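Open afternoon at the Skatholm suturing room

We went over to Skatholm in October for the open afternoon, which started at two. Visitors signed in at the Juvside entrance and were sent upstairs in small groups. Catalina Henríquez, who looks after the practice pads, met ours and talked mostly about wound closure.

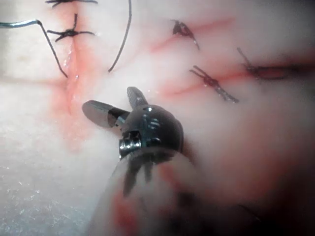 Can a practice pad be used more than once?
It depends on how much clear surface is left. A pad stays in use until there is no room for a fresh cut, then it goes in the bin.

The store cupboard was next. The label on the shelf gave 327 pads delivered for the year, and over 63 had gone already — more than planned, according to Catalina. The pads come from Requena and are kept flat in their boxes.
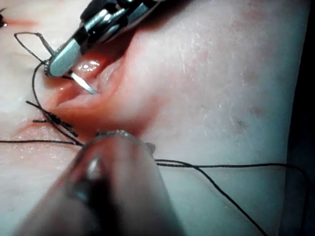 Spacing was the main subject of Lorne Melnyk's talk. He wants each stitch placed with the next one in mind, and he would rather see a beginner go slowly than pull the edges tight. A cut closed partway makes his point well: one knot tied with its tails trimmed short, and the wound gaping widest up by the needle. He took questions for a good while after that, mainly on thread.

Tea was in the Zaver room downstairs. I picked up the course leaflet there — evening places are open to vets and nurses as well. 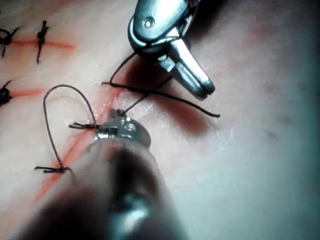
Stitching on a practice skin pad, Skatholm open afternoon.

The bus back leaves from the Juvside stop.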